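Guvwood House linen and bedroom project
Progress report to the Munasinghe Fund
20 August 2024

Hi again, and thank you for being so patient with me about this one! I know it was meant to reach you sooner, but we had guests in every room and I kept wanting to report on things once they were finished and not halfway up the stairs.

For anyone at your end who is new to our file, Guvwood House is where families stay while a relative is being treated at the hospital across the road. The grant was for bedding, for turning the old upstairs box room into a proper linen room, and for working out a way of making up beds that whoever is on shift can follow without ringing me at home.

Where the money is

The second payment was $2000 and we have spent $1168 of it. Nearly all of that went on flat sheets and pillowcases from Ninedico, plus the delivery charge, which I had forgotten to put in the budget (sorry). What's left is set aside for mattress protectors and the last of the shelving. I have the receipts in a folder and can scan them whenever you like.

I did ask Zastgate for a price as well. Their sheets were a bit cheaper but only came in packs far bigger than we have room to store, and they wanted payment up front. Ninedico let us send back the first batch of pillowcases when the openings came up too tight for our pillows, and they swapped them without any fuss, so I've stayed with them.

The linen room

So much better! Back in February this was a room you opened with your shoulder. Eustaquio Gallegos built the shelves along the long wall and he made them deep enough to take a folded comforter, after I showed him what happens on a shelf that isn't (it slides onto your head). Twin on the left, full in the middle, cribs on the right, towels underneath. The labels are on masking tape for now because I keep changing my mind about where the blankets go.

We still need a light in there that reaches the back. The electrician has looked at it and says it's a small job, but he hasn't given me a date. I'd rather not pay for a plug-in lamp in the meantime, so people are using the hallway light and leaving the door open.

Old linens

Everything that came off the beds has been sorted. The sheets with life left in them went to the back shelf as spares, the worn ones were cut up for cleaning cloths, and a few of the flowery ones have been claimed by the sewing group, who have plans for aprons. I had budgeted for a haul-away and we didn't need it, so that line will come back to you or go toward the protectors, whichever you prefer. Please let me know!

Making up the beds

We wrote the bed instructions out on one page and taped it inside the linen room door. It has been through 3 versions. The first was much too long, the second left out the pillowcases altogether, and the current one seems to be the keeper. Bottom sheet first, corners tucked, then the top sheet with the wide hem at the head, then the blanket folded back so people can climb straight in. Our guests often arrive late and worn out, and I want them to find the bed ready and the lamp on.

What hasn't gone so well

The dryer. It's slow with a full load of sheets and we end up running it late into the evening. I'm not asking for anything here, only telling you, as it does affect how quickly we can turn a room around. I've also been too slow about the inventory sheet. It exists, it's on a clipboard, and it gets filled in on good days.

Up next

I'd like to order the mattress protectors, get that light sorted and have the evening shift try the bed instructions without me hovering. I'm also going to settle the ironing question, which has had more discussion in our kitchen than any other part of this grant — one camp says every sheet, every time, and the other says life is short.

Ironing is where I could use your advice, as you've funded other guest houses and must have seen how they handle it. We have one iron and one board, and a full-size sheet takes me far longer than I'd like to admit. I've been leaning toward smoothing by hand and saving the iron for pillowcases, but then I look at pale fabric like this, with the fold lines still running across it and those little crinkles where two creases meet, and I go straight back to the ironing camp. A decent steamer might be the middle way, and if you know of one that stands up to daily use, I'd love to hear about it before I place the next order.
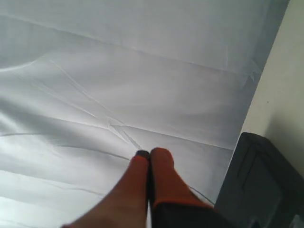
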